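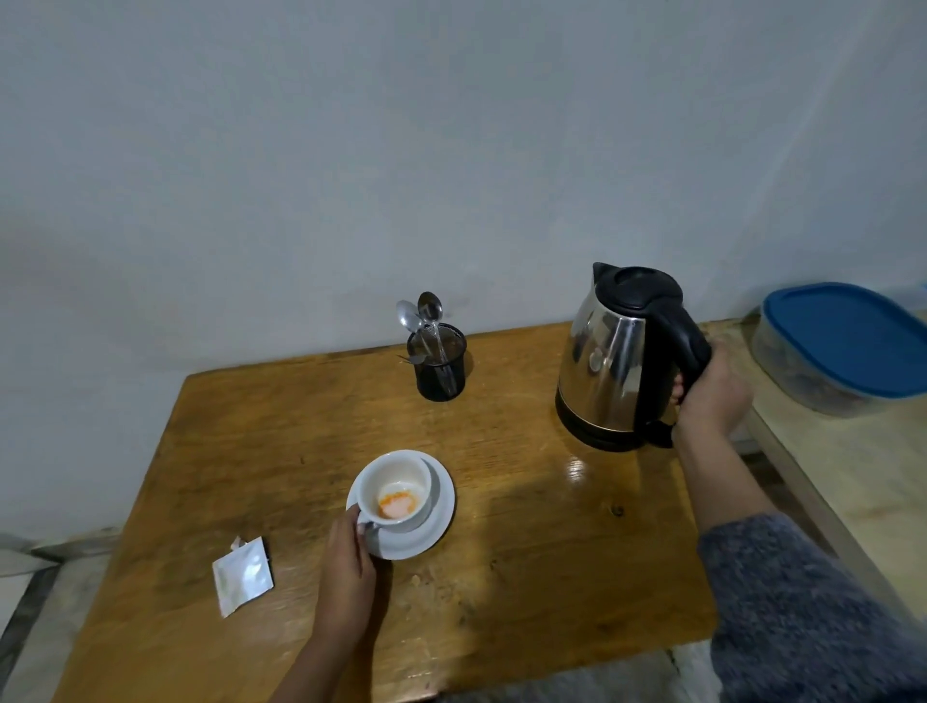
Page last changed: July, 4.15 pm

Workshop > Newsletter > Cells and benches > The drinks table

Keeping the drinks table fit for work

July. By Myrtle Blackwood, Skilach workshop

Readers of this newsletter who look after welding cells, palletisers and other large things with fences round them may want to skip to the next item. The cell in my care makes a hot drink. It has one arm, a Jedusura, on a stand that bolts to the floor, and it has one table. I have been asked to write up how we keep it going, mostly by people who have been sent to cover for me and have come back looking older.

The arm gives very little trouble. It wants its joints checked and its cable wrap looked over every 3,000 runs, and it will tell you so in a tone I have learned to ignore until after lunch. The gripper pads come from Fastetti and go shiny long before they go thin. Once they are shiny, the foil sachets slide out of them. Wipe the pads, and if they are still sliding, change them. Don't roughen them with sandpaper. I know who did that, and so do the pads.

The table is where my week goes.

We set every station by doing the job by hand first, start to finish, with the real things. One hand on the cup, the other on the kettle, powder already in the bottom, torn sachet dropped wherever it happens to land. Whoever does it should work at a normal pace and try not to be graceful. People slow down and go all tea ceremony the moment they think it matters, and then we plan the arm's moves round a way of pouring that no living person uses. If you catch yourself turning the handle to a nice angle, start again.

The kettle gets the most attention and deserves it. It is polished steel, so to the cell's depth camera it is a sort of hole in the world with a reflection of the room in it. We have the camera look for the black handle and lid and leave the body alone. This works until somebody helpful cleans the kettle and puts it back with the lid not quite down, at which point the arm reaches for a kettle slightly taller than the one it knows. Lid down, click, handle to the right. Say it aloud if you have to. I do.

Lights come next. The table top has a bit of gloss on it and throws a patch of glare just in front of the kettle, very close to where the sachet tends to end up. A silver sachet in a patch of glare is a fine way to spend an afternoon. We tried a cloth. The cloth moved. We tried matt spray on an offcut and the offcut looked diseased. What we do now is turn the lamp until the glare sits against the foot of the kettle, and put a pencil mark on the lamp bracket. Please leave the pencil mark alone. It looks like dirt and it has been cleaned off once already.

Spoons live in the black mesh holder at the back near the wall, bowls up. I had a long letter about hygiene on this point and I sympathise, but the arm finds a spoon by its bowl, and a holder full of handles looks to it like a small fence. If one spoon lies sideways across the rim it will usually cope. Stir the holder about a bit between runs so that it doesn't learn to expect them in the same place. It does learn, and then it sulks.

Now the reset, which is the part the cover staff get wrong. Between runs the table has to be cleared of everything the last drink left behind. A crumpled bit of foil counts. So does any folded paper. The vision routine checks the bare wood against a stored view, and it is admirably strict about litter while having no opinion at all on whether there is boiling water in the kettle. Pick up by hand. Do not blow. Do not sweep it off the edge with your sleeve, especially a knitted one, as the fluff goes straight into the gripper slides and I am the one with the tweezers.

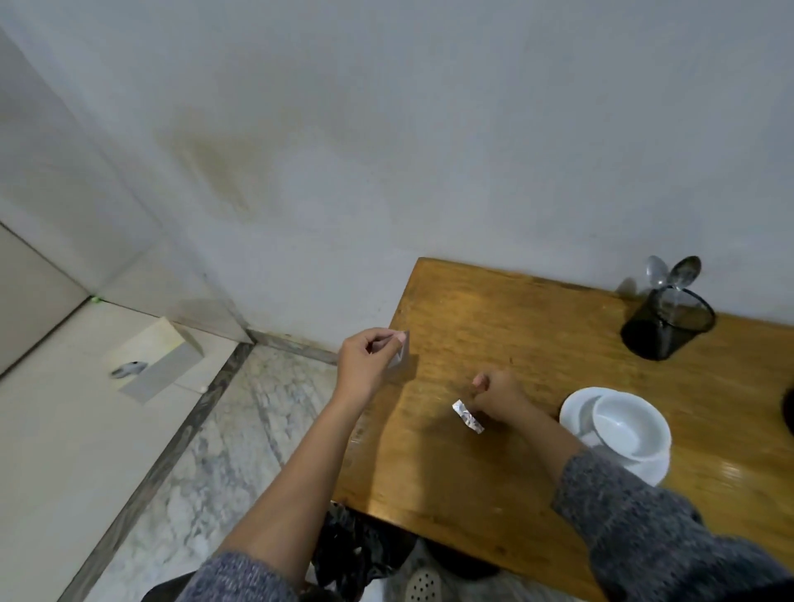 Reset at the drinks table: folded paper in one hand, foil by the other.

A few odds and ends that have come up on the phone.

The mark on the wall. Yes, I have seen it. It is faint and brownish and it makes no difference to the camera, which is told to ignore everything above the table. I have reported it and been thanked for reporting it.

The saucer. It stays under the cup for the whole run. The arm takes its height from the saucer rim, and without it every pour starts 3 mm too high and sounds like a horse. If you are washing up, the saucer goes back first.

Stains inside the cup. Leave the faint ones. Scrub the others. The fill check looks at the line where drink meets china, and a good thick tide mark will persuade it that the cup is already full. It then declines to pour, quite politely, for as long as you care to stand there.

Sachets. A box holds 40, and a box that has been stored flat feeds better than one stood on end. Keep a count of torn ones if you like. I stopped, as it was lowering my spirits.

The table itself. It has to be hard against the wall. It walks. Every stir nudges it a hair, and after three days or so of steady work there is a gap you can get a finger in, and the arm is stirring the near side of the cup with a horrible scraping noise. Push it back and run the touch-off routine again: arm to the corner, arm to the saucer, save. If you push it back and don't run the touch-off, the arm will still believe in the old table, and will defend that belief with a full kettle.

For that last reason, and I am entirely serious for the length of this paragraph, all setting up is done with cold water. The kettle is unplugged, the arm is in slow mode and the stop button is on your side of the table. Hot water goes in only when the cold run has been clean from sachet to stir. The key for full speed is with me. Ask, and I will come down and watch.

New gripper pads are on order from Fastetti and should be in by the end of the month. Until then there is one spare set in the drawer under the controller, in the envelope marked "shiny, but less so".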